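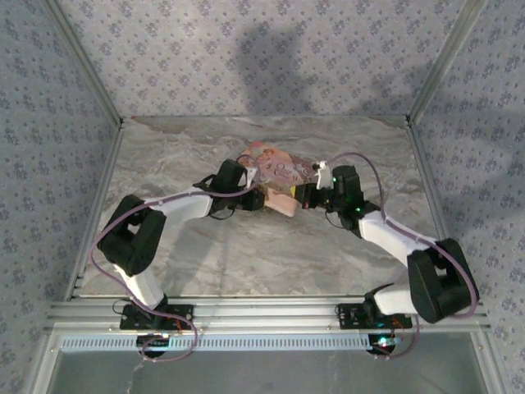 Pink wrapped package on a marble-patterned floor.

Pinwood gift wrap, 50-sheet box: review

I wrap a lot of parcels. My sister and I run a card and gift shop, and from August onwards customers ask for wrapping at the till. Last year we used Wilach rolls, but the paper was thin and split at the corners of anything heavy, so I ordered the Pinwood flat sheets in the 100 gsm weight.

The paper folds cleanly and holds a crease. Ordinary sticky tape grips well, though it will lift the print if you peel it back, so get the join right first time. I used it on books, candles and a very awkward teapot, and had one tear, on the teapot spout.

Sheet size is the weak point. A large hardback fits with little to spare, and a shoebox needs two sheets and a join along the base. Colours vary slightly between boxes too, so open only one at a time.

The box itself is flimsy. Mine arrived with a crushed corner and the top few sheets were marked. Pinwood replaced them within the week.

I will order again for small and medium gifts. For bigger boxes I still keep a Benítez roll under the counter.

Four stars out of five.

Araceli Herrero
Sunday, January 23, 2022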